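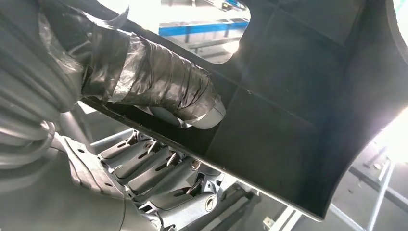 Figure 8. Black moulded panel with rectangular cut-out.

Section 4. Importing Contact Records into Flemex

This section explains how to transfer contact records from a comma-separated (CSV) file into a Flemex address book. It applies to all installations updated on or after 12/02/2018. Users of the older Partington edition should refer to Section 6.

Before you begin

Close any other program that has the source file open. The first row of the file must contain column headings, and each heading may be no longer than 50 characters. Make a copy of the existing address book and store it in a separate folder.

Note: A single import may contain up to 2,000 records. Larger files must be divided and imported in turn.

Procedure

1. Sign in with an administrator account.
2. Open the File menu and select Import, then Contacts.
3. Select Browse and locate the source file. The file name is shown in the Source box.
4. Choose the character set. Select UTF-8 if the file contains accented letters or macrons, for example in the name Ataahua Mahuika where a local spelling requires them.
5. Select Next. The Match Fields window opens.
6. Match each column in the file to a field in the address book. Columns left as None are not imported.
7. Under Duplicates, select Keep Existing, Replace or Keep Both.
8. Select Preview and check the first 8 records. Surnames of more than one word, such as Te Moana, should appear whole in the Surname field.
9. Select Start. Do not close the window until the word Finished is displayed.

Caution: The Replace option overwrites stored records – including notes and attached files – and cannot be undone. Restore the copy made earlier if records have been replaced in error.

Import report

A report is saved in the Logs folder after every import. Rejected records are listed by row number with a short reason. Correct these rows in the source file and import them again with Keep Existing selected.

Note: The Notes field holds a maximum of 4,000 characters. Longer entries are shortened and marked T in the report.

For exporting records to Zarkley, see Section 5.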